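Gripper drops foam blocks, cable maybe?
posted by lekota_bench

I've got a small black tabletop arm that picks up little blocks, and since December it lets go of them halfway to the bowl. The fingers have hook-and-loop strips on the inner edges. I've set the close force to 400 and then 200 in Grokbridge and the drops look the same either way. Is it the strips or the cable? I'd like to fix it without taking the whole wrist apart again!

zonano_fan
Mine did that. Bought a Ziro gripper, no more trouble.

torque_and_tea
Don't buy anything yet. I had error 913 with mine and it was the plug at the wrist — the cable hung in a big loop and tugged on it every time the arm swung out. Power off, push the plug home, then tie the slack back along the arm but leave enough for the last joint to turn all the way. After that, look at the strips. Mine were packed with foam crumbs (gross), so I picked them clean with an old toothbrush and replaced the one that was peeling at the tip. Run 5 picks slowly before you go back to full speed. If it still drops them, check that both fingers close evenly. My pics are below, cable in the first and fingers in the second.

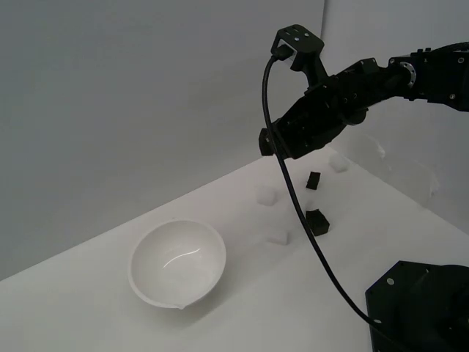
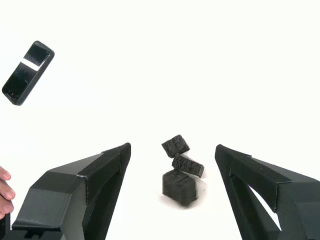 torque_and_tea

Oh, and put your force setting back to 400 before you test — 200 was too soft on mine.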